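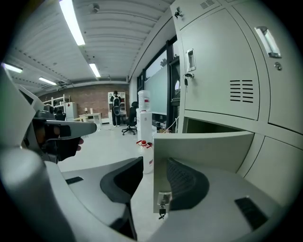 I have lost the same brass key four times, and I can tell you where it was each time. Coat lining. Bottom of a bag of onions. My neighbor's mailbox (long story, involves a parcel). And once, for most of a June afternoon, in my own left hand while I turned the kitchen upside down looking for it.

So when I heard there was a man in Travatbridge who had spent his whole working life on keys and small locks, and who didn't mind being bothered, I got on the bus with a tin of shortbread and my worst key ring in my pocket.

Gebhard Holzer's shop is on the hill behind the old corn exchange, between a place that does curtains and a place that used to do shoes. The sign over the window says Egger, which was the name of the family who opened it in 1826 and ran it until they ran out of children who wanted it. Gebhard came as an apprentice at sixteen and never got round to changing the sign. "People would only have asked who Holzer was," he told me.

It's a tiny shop! Two customers and you have a crowd. The back wall is all blank keys on hooks, 800 different patterns, and he can put his hand on any of them while looking out of the window at the traffic. I know because I made him do it, over and over, like a child at a magic show.

I'd brought my ring along to be judged. He laid it out on the counter and went through it slowly. Front door, fine. Back door, worn, and I should get it copied from the original and not from the copy. (A copy of a copy of a copy drifts, he says, a hair each time, until one wet morning it won't turn and you blame the door.) Bicycle lock, for a bicycle I sold. Two suitcase keys that would open practically any suitcase made in the same decade. And then a flat little thing with a number stamped on the bow that neither of us could place until he turned it over and said, "Ah. You had a locker somewhere."

I did, too. The swimming baths in Cindero, when I was nineteen and thought I was going to be the kind of person who swam before work. I went for three weeks. I have carried that key through five apartments and one marriage, and somewhere there may be a door that was drilled open on my account. I apologized to Gebhard, as the nearest available authority.

He was very nice about it. Small numbered keys are the ones people hang on to, he says. They weigh nothing and they look official. He has a biscuit tin full of them, 140 at the last tidy, handed in by people clearing out a parent's house who couldn't bring themselves to put them in the trash. Desk keys, piano keys (the kind that lock the lid), cash box keys, a key to a tea caddy. He goes through the tin on slow afternoons and every so often gets to make somebody's week. A woman from Bresidis brought in her grandmother's writing box last winter, locked for nearly 40 years, and the ninth key he tried went round like butter.

"What was in it?" I asked, more or less climbing over the counter.

"Another key," he said.

We had the shortbread at that point. He makes his tea in a saucepan and it's terrible.

I wanted to know what he thinks about all the new stuff, the keypads and the phones that open your front door, and I was rather hoping for a rant. I didn't get one. He has a keypad at home himself — his knees are bad and he got fed up with hunting through his pockets on the step. What he does miss is people coming in to have one cut for someone. A first key for a ten-year-old who's going to walk home alone. A key for a boyfriend. Those customers always stood a bit straighter, he said, and wanted to choose the color of the plastic cap, and then wanted to choose it again. I remembered my own first one, on a shoelace round my neck, cold against my chest all through math, and how I kept checking it was there.

His advice, for anyone as hopeless as me: have one hook by the door, and put nothing else on it. Leave a spare with somebody who is usually in. Don't write your address on the tag, please, he has had that conversation too many times. A puff of graphite when the lock gets stiff, never cooking oil. And go through your ring once a year and find out what everything is for.

I went through mine again on the bus home. The bicycle key went in the bin at the depot, and the suitcase keys after it. The locker key I'd fully meant to leave behind for the biscuit tin, and I had it out on the counter and everything, but then he was wrapping up my new back door key in a twist of brown paper and asking whether I wanted a red cap or a green one.

I got the green. The locker key is on the hook.

Enjoying this story? Sign up for our newsletter and get our favorite features in your inbox every month. You can unsubscribe at any time.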